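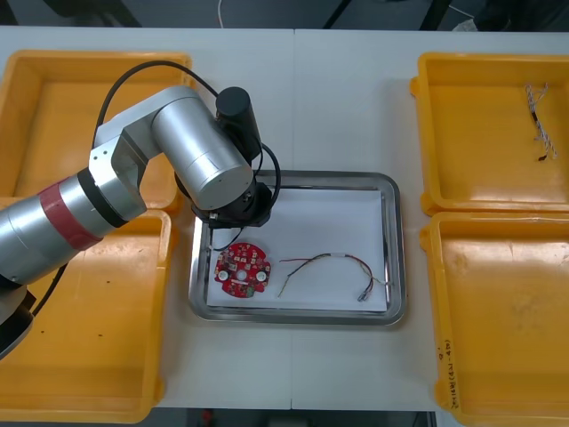
Two hours is plenty, you'll be bored by lunch, my sister-in-law told me when I said I was spending a whole day at the Skilanville fall trade fair. She went once, years ago, and parked badly, so I took it with a grain of salt. I stayed until they started stacking chairs!

I drove over from Pacheco early, with a thermos and a list. It's 35 miles and the last stretch is all farm road, so I got stuck behind a hay truck and pulled in at half past nine instead of nine. The field lot was full by then and they were sending people over to the school. Wear real shoes if you go. It had rained overnight and the path between the school and the main hall was mush.

The main hall is where the bigger exhibitors set up – packaging, kitchen equipment, shelving, a whole row of people selling windows. I'd meant to walk straight through, but I got talking to a couple who make cider presses and lost most of an hour (I don't own a single apple tree). They had a little hand-cranked one for 752 dollars, and I thought about it all the way around the hall and then again in the car.

Food was better than last time. The Coselport bakery had a stand by the side door with cardamom buns and a rye loaf so heavy I had to switch arms carrying it. Get there before noon, the buns go fast. Coffee was 3 dollars and came in a proper mug, with a deposit, and I forgot to give mine back, so now I own a fair mug. The soup tent was slow but the line was friendly, and I got a good tip about fixing a sticky storm door from the man ahead of me.

In the afternoon I went to the Kultholm weaving demonstration, up in the gallery. They had about 100 folding chairs and people were still standing along the back wall. The loom is enormous and so loud! I hadn't expected that. They let us try a small table loom afterward and I made four inches of something crooked in green and gray, now pinned up over my sink.

The only real letdown was the plant sale, picked over by two o'clock except for some sad mums and a bin of tulip bulbs. I bought the bulbs. They're in the garage and I should get them in the ground before it freezes.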